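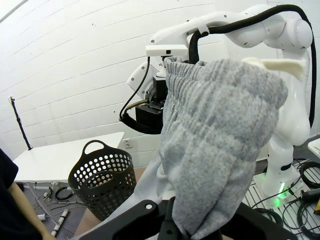
Attachment 1 – sweatpants held at the waistband by one arm and at the lower end by the other, wrist camera view

Ticket 1132
Opened by: Jonalyn Gatchalian
Assigned to: Consolacion Policarpio
Project: Kelton, gripper comparison
Status: Open, waiting on parts

Problem
Thick waistbands slip out of the Canico fingers when the second arm pulls on the leg. The Pulness fingers hold the same garment in the same place without trouble. Light grey knit sweatpants, gathered elastic waist, drawstring left in.

Settings
Same controller profile for both sets. Force limit at 100 per cent, hold time 3000 ms, 5 pulls per set.

Log

9:40 am – JG
Canico set slipped on pulls two, three and five. The controller still reported a closed grip each time, so the arm carried on with nothing in it. No fault code.

10:15 am – JG
Wiped the pads with alcohol and ran it again. Slipped on pull two. Swapped to the Pulness set, no slips.

11:05 am – CP
Can you check whether the drawstring is ending up between the pads? We had that in June with the hooded tops. Also look at the thin cable at the wrist. If it goes tight when the wrist rolls, it can tug the gripper body a little.

11:50 am – JG
Drawstring is clear of the pads, it sticks out to the side. Rolled the wrist through its full range by hand and the cable kept its slack. I don't think it's the cable.

1:20 pm – CP
Then I'd say pad wear. The Canico pads have been on since the towel trials and the centre is shiny. I've asked Buenaventura for a new pair. Please don't change the force limit in the meantime or we can't compare the two sets.

1:35 pm – JG
OK. Leaving the Pulness fingers on for the afternoon. Will rerun all pulls with the new pads and post the numbers to this ticket.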